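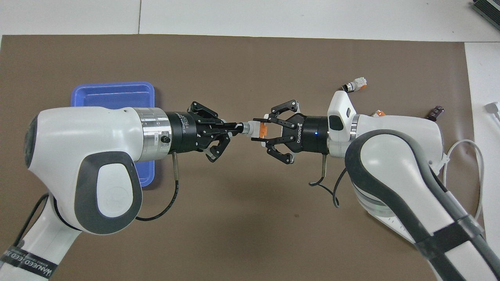 I've now read the Flernley handover guideline twice, all 32 pages of it, and I still couldn't tell you when a gripper is supposed to let go.

It has plenty to say about signage. There's a whole section on how to fill in the log. But the part I wanted – one arm passes a connector to the other, who holds on and for how long – gets 2 sentences, and one of them is a definition of "part."

Hrefna Mikkelsen, who sat in on the drafting, told me the details were left to "site judgment." Fine, but then why call it a standard? At Nustau we wrote our own rule: the giving arm doesn't open until the taking arm reports a grip. Ah-rin Kang wants a short pause added after that. I think the pause just hides bad grip settings, and we've been arguing over it for weeks.

My other gripe is cables. Rule 13 says to keep them "tidy." Tidy to whom? Give me a bend limit and a clearance at full wrist rotation and I'll follow it.

The next draft is due in October. I've sent in my comments – the last batch, on the Kragh cells, got a form letter back.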